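# The Long Argument Over When to Let Go

I came to Trakthorpe expecting to write about hardware. I'd read the brochures, I'd seen the clips, and I had a whole opening paragraph ready about arms and motors. Then Jailson Macedo sat me down at a monitor and showed me a log file, and that was my morning gone.

Macedo runs the planning side of a project called Andrade. It's software that sits between what a robot sees and what its joints do next, and for the past year its main diet has been cardboard. Boxes, flaps, dividers, liners, all of it. "Cardboard is awful," he told me, very cheerfully. "It bends, it tears, and it looks like every other piece of cardboard." He's right about that last bit! On his screen the depth picture of a box interior was a brown smear with a few confident edges, and I couldn't have told you where the wall stopped and the insert began.

The old way of doing this, which the team inherited from a warehouse outfit called Beltergate, was to find the object, plan a path, and run it start to finish. Fine for a mug. For a sheet standing on its edge inside a box, the path is out of date as soon as the fingers touch anything. So Andrade replans constantly. It makes a short guess about the next bit of motion, runs a piece of it, looks again, and throws the rest away. I asked how much gets thrown away and he laughed – most of it, apparently.

What took me longer to understand is that the software keeps more than one guess alive. Say the camera isn't sure whether a flat thing is loose or glued to the floor of the box. Andrade holds on to both ideas and picks a small tug that would tell them apart. I loved this. It's how I open a drawer in somebody else's kitchen.

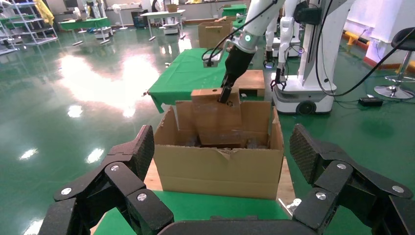 *A two-finger gripper holds a flat cardboard piece inside an open box at Trakthorpe.*

The tug is also where the arguments start. Pull too gently and the force reading is lost in the noise of the arm's own weight. Pull too hard and you've bent the thing you were asking about. There's a setting for it, called the nudge limit, and when I visited it had been changed seven times since September. I know because the change history has comments, and the comments are better reading than most novels I finished last year. One just says "no." The next one, from the same person, says "ok, maybe for thick board."

Then there's the letting go. I'd assumed releasing was the easy part (open fingers, done), but a good chunk of the code is devoted to it. If the planner believes it has a bad grip, should it drop the piece and try again, or hang on and adjust? Macedo is a hanger-on. Half his team are droppers. They settled it, sort of, by making the planner put a price on each choice, and now they argue about the prices instead.

All of it gets tested in Grusel, their replay tool, and if I could steal one thing from the building it would be this. Grusel takes a recorded attempt, lets you stop it at any moment, and shows what the planner believed right then, in colored outlines laid over the camera view. You can swap in a newer planner and see where it would've chosen differently. It can't tell you how the new choice would have ended, of course, as the recording only knows what really happened. Macedo brought that up before I did, which made me trust the rest of his charts a little more.

The library held 559 recordings when I was there, and 300 of them are the set every change has to get through before it goes near an arm. We stopped on one where the outline of a divider had slid neatly onto the wall of the box behind it. The planner was completely sure of itself. "See, I'd rather it was nervous," Macedo said, and opened the confidence settings, and I didn't get him back for a while.

I did try it myself. He gave me the slider for the nudge limit and an old recording, and I cranked it way up to see what the planner would want to do. It wanted to yank. I turned it down and it wanted to poke at the same corner over and over, like me with a vending machine. Somewhere in the middle there was a setting that looked lovely, and I was pretty pleased with it until Macedo ran it on the next recording and it went straight back to yanking.

I wrote my number down anyway. He's promised to put it in the comments.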